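Getting the House Ready for Track Work Next Door | Home Tips

By Jeanine Meijer
December 5, 2025

If you live beside a rail line, you get a letter every so often saying crews will be out overnight. Ours said six nights of ballast and sleeper replacement on the Trakness line. The house is 137 metres from the nearest rail, and we still had dust on the windowsills the first morning. These are the jobs worth doing before the crews arrive.

Windows and frames

Wash the tracks and sills first, then check the seals. Press a strip of paper into the closed window and pull. If it slides out easily, the seal is worn and will let in both noise and dust. Self-adhesive foam tape is fine for a short job. For a permanent fix use rubber seal, and clean the frame with methylated spirits so it sticks.

Pictures and shelves

Compactors make a low vibration that walks things along a shelf. Put a dab of museum putty under anything breakable. Frames on a single nail will go crooked, so add a felt dot to each bottom corner or hang them from two hooks.
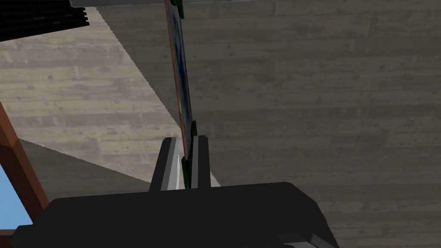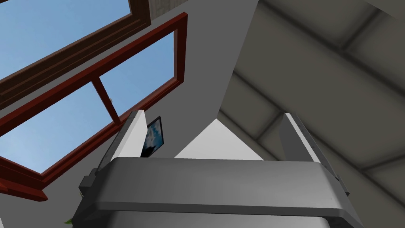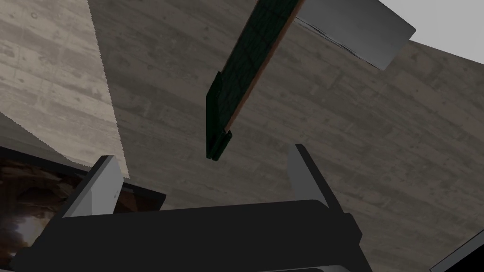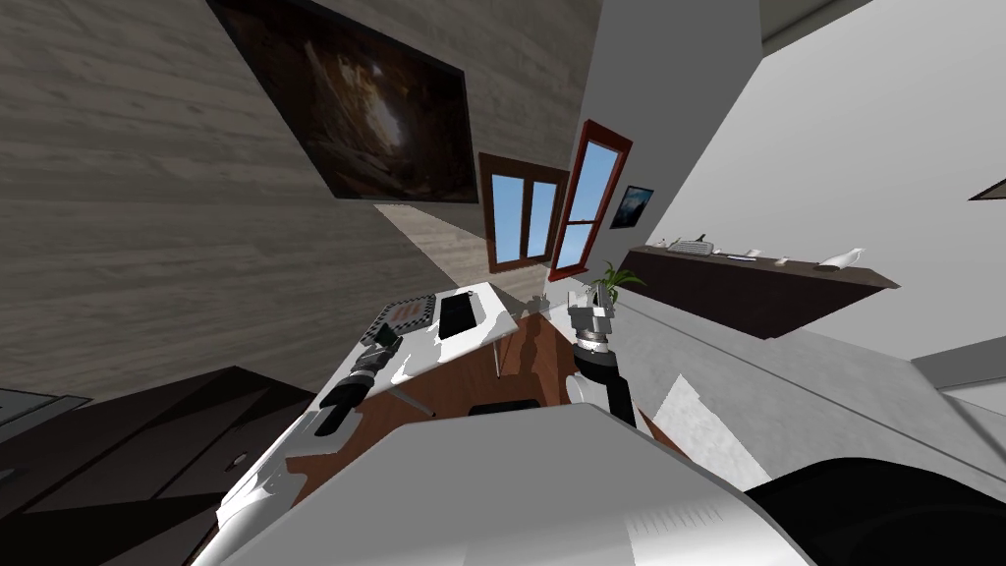

Floors

Ballast dust is gritty and will scratch a timber finish. Vacuum with the brush head before you mop, and wring the mop out well. Keep a coarse mat outside the door and a washable one inside. Shoes stay between the two.

Griet Martens, two doors down, lays a damp towel along the bottom of the back door at night and rinses it in the morning. It works as well as the draught stopper I paid for.

Sleeping through it

Move the bed off the wall that faces the line, even by a hand's width. Heavy curtains take the edge off the floodlights. A fan on low covers the reversing beepers better than earplugs did for me.

Washing and cars

Bring the washing in before dark. Hose the car down before you wipe it, or the grit will mark the paint. Rinse the flyscreens once the work is over, and change the range hood and air conditioner filters the same week.

Keep the letter on the fridge. The number for noise complaints is usually on the back, in small print.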